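Open day at the Giddale workshops

We got there just after the doors opened, and I'm glad we did, because the line for the woodturning room was already out past the coat racks. Giddale used to be a hosiery mill and now it's let out by the room to people who make things. Once a year they all open up and let the rest of us poke around. I'd been meaning to go forever and finally went on September 28, 2023, with my neighbor Brendan Cronin, who only came for the cake and ended up staying longer than I did!

We started on the ground floor with the bookbinders (gorgeous marbled papers, all of them drying on lines over our heads) and then went up to Judetti on the second floor. Judetti is two people, Kathleen Ní Chonaill and Zane Avotiņš, and what they make is small boxes and blocks. I know how that sounds. I could have stayed all afternoon.

Kathleen talked us through how they got going. The first boxes were for a friend's button collection, and then came an order from a store in Weria, and things grew from there. They work in one color family at a time and stick with it for months. When we visited they were deep into purple, and they'd put green cloth down on the tables.

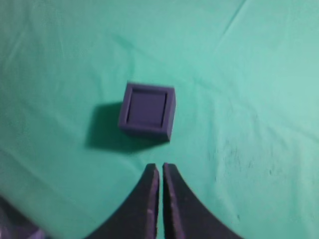 Zane mixes the colors and has a notebook of every recipe they've tried, good and bad. The one they'd settled on for this run is number 2433, and he let me flip back through the pages of near misses, some of which I liked even better (there was a smoky plum in June that I would have bought on the spot). He told me the hard part is the rim. If the edge is even slightly off, your eye goes straight to it, and no amount of nice color will save the box. They made 500 pieces last year between them, which seems like an awful lot for two people and one long bench.

I asked a question about corners and got a fifteen-minute answer, and I loved every bit of it. Kathleen likes a crisp edge and Zane would soften them all if he had his way, so they've been having the same friendly argument since they moved in. Brendan sided with Zane. I'm with Kathleen, especially on the plain purple cubes, where the top looks so much lighter than the sides and you really see the shape.

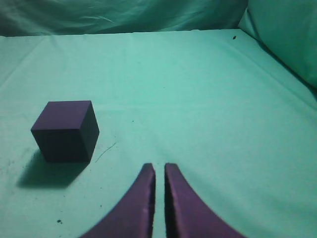 A purple cube on the green cloth at Judetti, with its shadow falling to the left.

After that we climbed to the top floor for Kevin Corrigan's letterpress room, where you could pull your own bookmark, and mine came out with a thumbprint on it. The Kavanagh room next door was closed for lunch both times we tried, so that's first on my list for next year. Tea was downstairs. Go for the ginger cake, and get there before three.

If you're coming by bus, the 36 stops right outside the gate. Parking is tight and the yard fills up early.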